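Small Desks, Plank Floors: setting up a work corner at home
Speaker notes, Telham evening talk, 7 p.m. start
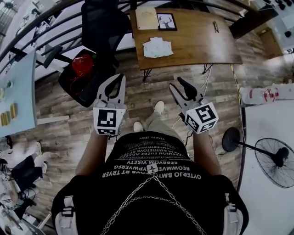 Slide 1. Wooden desk with black hairpin-style legs, on a plank floor.

Leave slide 1 up while people find seats. Handouts are by the door, 80 printed.

Open with the question from the Astville talk: who here works at a desk they picked out, and who works at one they ended up with? Show of hands. Don't comment, move on.

Legs first. Thin metal legs leave the floor open under the top, so you can sweep and you can get your feet where you want them. They also put the whole load on small points. On planks that means dents, and a wobble if one foot lands on a seam. Felt pads or rubber cups, one per leg. Check them in the fall and again in spring when the boards have moved.

Placing the desk. Stand where the chair will go before you put the chair there. Reach out with both arms. If you have to lean, the things you use most are too far back. Do this in the shoes you normally wear in the room.

Cords. Anything that hangs down to the floor gets stepped on sooner or later. Run it down the back leg and tie it twice. If it has to cross the floor, cross it behind the desk — never where you stand.

Wood tops. Medium-brown grain hides rings better than a pale top does, but it shows dust. Dry cloth, then a barely damp one along the grain. No spray straight onto the wood.

Cost. The Macedo corner came in at 200 dollars with a secondhand desk. The Fetia one was 1,040 with everything new, and most of the difference was the chair. Say this slowly, people write it down.

Pause for questions. Someone will ask about standing desks. Short answer: measure elbow height first, come see me after.

Next slide is the drawer unit, 26 inches tall. Skip it if we are past 7:40.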